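Testers wanted: come try our practice-room kit with us

I'm Thaddeus Rosenthal, and I look after the testing side of Nomby, which is a kit for people who want to teach a two-armed robot to do chores around a home. It comes with a set of simulated rooms, a control program and a pile of ready-made furniture. Oyelaran makes the arm controls, Fastbridge handles the hosting, and we at Kokwood do everything in between (including answering the phone).

We're opening a paid trial in June and I need people for it! You don't have to be an engineer. I'd love a few robotics students, sure, but I'd also love folks who fix cabinets, run a daycare, clean houses, or have just spent a lot of years putting other people's stuff back in drawers. The last group we had was nearly all programmers and they were lovely, but every one of them tried the same three things and then wanted to talk about menus.

What you'd be doing: you sit at a desk in our office, put on the headset, pick up the two hand controls, and work through a list of small jobs. Open this, close that, pick up the hat, try again. After each job you tell us how it felt, out loud, in your own words. I type as fast as I can. We've logged 3,385 runs so far and 653 of those have comments attached, and I read the comments first, every time.

The furniture jobs are where I'm shortest on people right now, and the purple chest with the hammer on top is the one I'd probably start you on.
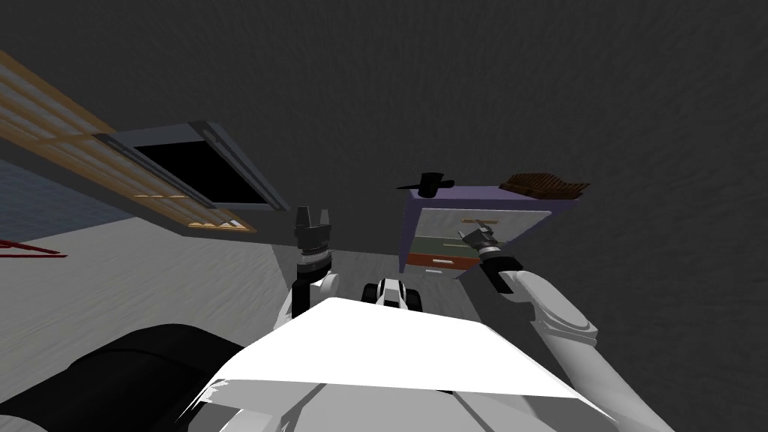
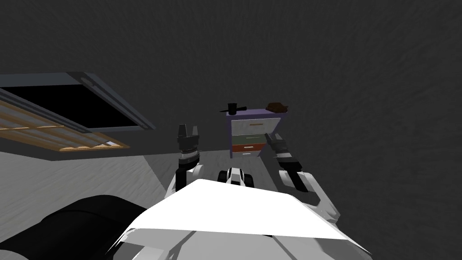
Do I need to own a robot to take part?

All you need to bring is yourself and your glasses if you wear them. The rooms in the kit are simulated, and we supply the computer, the headset and the hand controls.

Now the practical stuff. The trial runs for 4 visits, each one a morning or an afternoon, whichever suits you. We pay $450 when you've finished all of them, and if you have to drop out partway we pay for the visits you did. Parking is behind the building and it's free, but the sign is tiny, so go slow past the tire shop.

You should be 18 or over and OK with wearing a headset for short stretches. If headsets make you queasy, tell me! We have a plain monitor setup too, and I'm keeping a couple of places open for it because plenty of our customers are going to use it that way. Left-handed people, please, please write in. I have a hunch our button layout is terrible for you and I'd like to hear it from someone who'd know.

You'll sign a short form saying we can keep the recordings of your runs and your spoken comments. We don't film your face. You can ask for your recordings to be deleted up to the end of the trial.

To apply, send me a note with your name, which times of day work for you, and a couple of lines on what you do all day. No resume needed. I'm reading these myself starting February 19, 2018, and I'll write back to everyone, though it may take me a little while if a lot of you turn up at once.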